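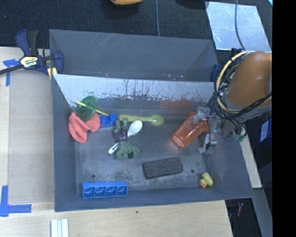 **Barkine, 8th November**

Picking this ticket back up because the workshop signup page is still eating people's registrations, and I've now spent most of my morning on it (with a lot of coffee).

**What's going wrong:** anyone booking the Gromoditz leadership program through our Kuva form gets the "You're in!" page but no confirmation email. Their name doesn't show up on the coaching list either. 146 bookings came through fine before the last update, then nothing!

**Tried so far**

- Cleared the cache and logged in fresh. Same thing.
- Sent a test booking with only a name and email. That one went through – so the form isn't totally dead.
- Sent another with the long "What do you want from your business this year?" box filled in. Gone.
- Checked the spam folder. Nothing there except newsletters.

So I started trimming my answer bit by bit, and anything over 2000 characters vanishes. Founders do love to write about their growth plans, bless them, and the Aguirre mentoring group was told to paste in a whole pitch.

**For now:** I've put a limit on that box and a note asking people to keep it short. Three test bookings since then, all on the list, all with emails.

**Still open:** error 506 shows in the log next to each lost booking and I have no idea what it means. Can someone on the Kuva side take a look? I'd also like the missing names back before the January intake opens. Leaving this open until I hear from you.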